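# The Care and Feeding of Arm Four

The first thing Kavitha Iyer does in the morning is look at the fingers. She does it before coffee, which she regards as a sacrifice, and she does it with a flashlight held in her teeth, which her dentist regards as something else.

Arm Four handles clothes at Plultell, a garment returns shop on the edge of Duvdale. Shirts, pajamas, the odd bathrobe. It picks a piece out of a heap, lifts it, and tries to find an edge worth holding. It has been at this since December, and in that time Iyer has replaced more finger covers than she ever expected to own.

Cloth looks like an easy thing for a machine to hold. It doesn't weigh much and it doesn't break. It also has no shape, or rather it has a new one every time you let go of it. A gripper that will carry a steel bracket all day without complaint can close on a nightgown and come up with air, or with the nightgown and the two pieces under it. Most of the upkeep on Arm Four goes into the last few inches of the machine, where the argument with the laundry takes place.

The manual that came with the arm is 115 pages long. Four of them deal with the fingers. Iyer has written her own notes on the blank side of a shipping form, and these are what people use.

Her routine starts with the covers. She runs a thumb from base to tip, feeling for slick spots. Lint packs into the surface and polishes it, a little at a time, until the finger is as grippy as a butter knife. A strip of packing tape pulls most of it off. What remains gets a damp cloth and then a wait, and the wait is the part everyone tries to skip. "They wipe it, they start it, and then they come and tell me it's dropping things," she says. "Of course it's dropping things. You washed its hands and didn't dry them."

Next come the stitches. A loose thread on a finger will find a loose thread on a sweater with a speed that would be impressive in any other context. She trims anything standing up, using nail scissors that live on a hook and are chained to it – the third pair, and the first with a chain.

Then the screws. The covers sit over a mount with two small fasteners, and they like to back out. She used to tighten them by feel. Now she draws a line across each head with a paint marker, onto the mount, and if the line no longer meets itself in the middle she has work to do. It takes ten seconds. It cost the shop most of an afternoon to learn, when a finger drooped by the width of a coin and Arm Four spent its shift patting the clothes like a nervous uncle.

The small camera near the gripper gets a lens wipe and a test shot. Iyer wants both fingertips in view, with a clear gap between them, and she wants to be able to pick out stitching on whatever is lying below. If a hem is a blur to her, she figures it is a blur to the arm. She compares the shot with one she keeps pinned over her desk, from a day when everything worked.

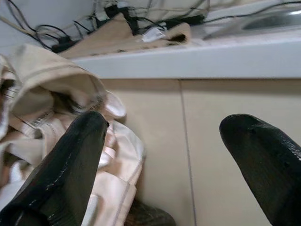
Pale clothes are the ones she watches. A dark sock on a light surface is a gift. A beige garment anywhere near something else beige is a quiz, and the arm has been known to reach with great confidence for furniture. Iyer's fix was a lamp from Rarach, a lighting outfit two towns over, set low and to one side so that folds throw a bit of shadow. It has made more difference than the last two software updates, a fact she mentions to the software people as often as she can.

After the camera she opens and closes the gripper 60 times with nothing in it and listens. A healthy one sounds like a person clicking a pen in a meeting. A bad one has a small crunch at the end of the stroke. The crunch is nearly always lint again, this time in the joint, and it means tweezers.

Every 700 cycles the covers come off altogether. New ones arrive from Lương, the supplier, in flat packets, and each one has to be worked down over its finger like a wet sock over a heel. Pull too hard and the seam wanders around to the gripping side. Iyer has a trick that involves a plastic bag and some language. Done right, the swap takes less time than the paperwork, and the paperwork is a single box on a chart.

The record for one pair of covers is 1239 cycles, set during a stretch when Iyer was on vacation and the box on the chart went unchecked. She kept that pair. They are in her desk drawer, shiny as old elbows, and new hires get to hold them on their first morning, just before she hands over the flashlight.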